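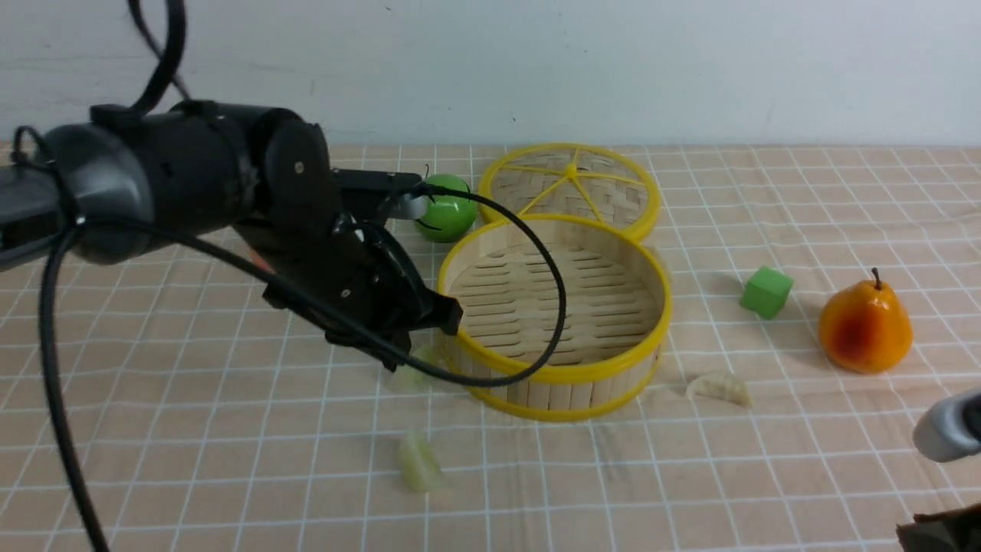

Steamer baskets: care, storage and repair

Updated 07/05/2020

Filed under: Kitchen, Cookware

Bamboo steamers fail in three ways: mould, scorching and split bindings. All three can be avoided with little effort. The notes below apply to round stacking baskets with a woven lid, used over a wok or a saucepan.

Before first use

Rinse the basket and lid under the cold tap. Do not use washing-up liquid. Bamboo absorbs it and releases it into the next batch of food. Soak both parts in cold water for 20 minutes, then steam them empty over plain water for the same time. The smell of new bamboo drops sharply after this and is usually gone by the third use.

Choosing the pan

The basket rim should sit on the pan with a small overlap all the way round. If it drops inside the pan, the lower slats touch the water and the food goes soggy. If the overlap is too wide, gas flames reach the outer band and char it. A steamer ring (a flat metal disc with a hole in the middle) cures both faults. The Drastell ring fits most saucepans and lies flat in a drawer.

Water level

Fill to a finger's width below the basket. Check at the halfway point and top up from the kettle; cold water stops the steam and adds to the cooking time. A clean coin in the bottom of the pan rattles while the water boils and goes quiet when the pan is nearly dry.

Lining

Use baking paper with holes punched through it, cabbage leaves or a piece of damp muslin. Leave a gap at the edge for steam to rise. Unlined slats are acceptable for corn cobs and whole potatoes. Fish should go on a plate inside the basket, as the oil stains and the smell stays.

Cleaning

Wipe with a hot, damp cloth straight after use. For stuck dough, soak the slats only, then work along the grain with a soft brush. Never across it. Not dishwasher safe, whatever the label says.

Drying

Stand the basket on its side with air on both faces. Overnight is enough in a heated kitchen. In December, or in any room with poor airflow, allow a full day. Do not dry on a radiator: the band shrinks faster than the slats and the pegs work loose.

Mould

Light surface spots: scrub with white vinegar and a stiff brush, rinse, steam empty, dry fully. If spots come back in the same place, the growth is inside the bamboo and the basket should be thrown out.

Loose bindings

Where the band has opened at the overlap, soak until it bends, close it with a clothes peg and tie with uncoated stainless wire or cotton kitchen string. Trim the ends on the outside. Glue is not suitable near food. Replacement pegs can be cut from a bamboo skewer.

Storage

Keep on an open shelf or hang from a hook through the lid. Plastic bags and sealed tubs trap damp. Haslam cotton drawstring bags are satisfactory if the basket is bone dry when it goes in.

See also: Seasoning a carbon steel wok. Removing limescale from kettles. Wooden chopping boards: oiling and sanding.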